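I own too many bowls and I'm not sorry. Every February some magazine tells me to get down to one matching set, and every February I read it over breakfast and think no thanks. A matching set is fine for a hotel. At home I want the big yellow plastic one for salad and a patterned one for soup, side by side - clashing like mad!
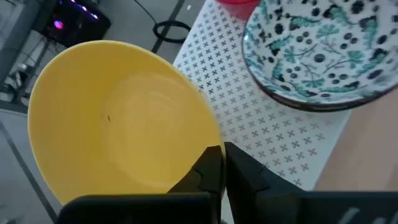 My mother kept 53 of them in a house in Lanunthorpe with hardly a cupboard to spare, and we ate better for it (or I remember it that way, and who's going to check?). Plain red next to fussy blue and white makes even leftover rice look like somebody went to some trouble. 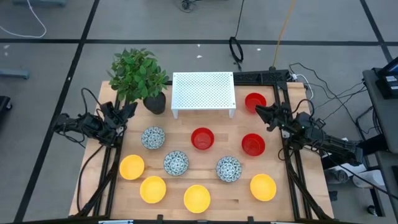
Rohani Pelupessy wrote in to say that's all very well until you have to stack them, and that she gave hers away and hasn't missed one. Fine, Rohani. I'd have taken the red ones.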